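Materials Handling 2, Unit 4: Belt Conveyors
Wednesday, October 9, 2019

Belt surface

Most flat belts in light industry have a smooth top cover. Green is a common color but tells you nothing about the grade. Check the data sheet before ordering a replacement.

Fine scratches and scuffs on the cover are normal wear. They matter when they go through to the fabric underneath, or when they run in one line along the full length. A single line usually means something fixed is touching the belt, such as a guide or a scraper.

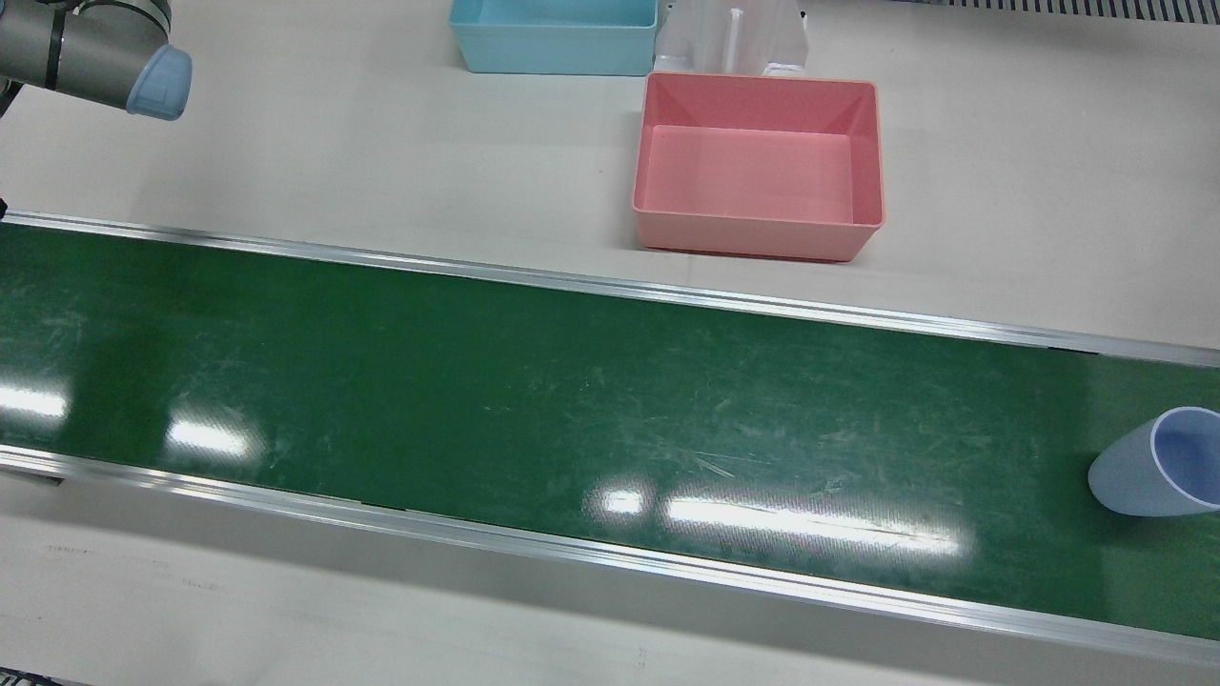

Fig. 4. Green belt between aluminum side rails. Note the pale scratches and streaks on the surface.

Overhead lights reflect off a glossy cover and can hide marks. Look along the belt from a low angle, then from the other side.

Side rails

The rails stiffen the bed and carry brackets and sensors. Grooved profiles let you move a bracket without drilling. Look for gaps where two lengths meet. Record the position of each one on the Likport sheet.

For next week

Read chapter 13, sections 1 and 2. Do the belt length problem for the Gikov line (center distance 70 inches, equal pulleys). Show your work.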